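Unit 2: Seating and Desk Layout

A work chair should let the feet rest flat while the forearms stay level with the desk. Students will record seat height before and after each adjustment, using the Gisley worksheet. Readings are taken to the nearest millimeter.

Mesh backrests allow air to pass and are common on office chairs. The Saris reading compares them with padded backs over a full workday.
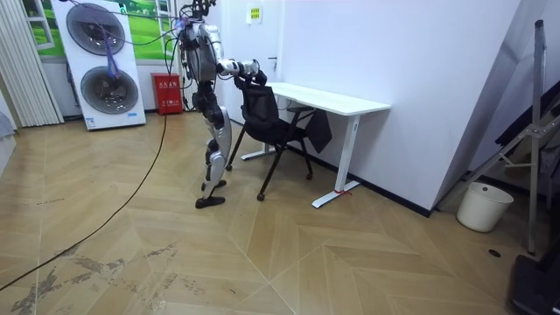

Desk Height

A fixed desk of 700 millimeters suits many adults but by no means all. Shorter users may need a footrest. Worksheets are due in February.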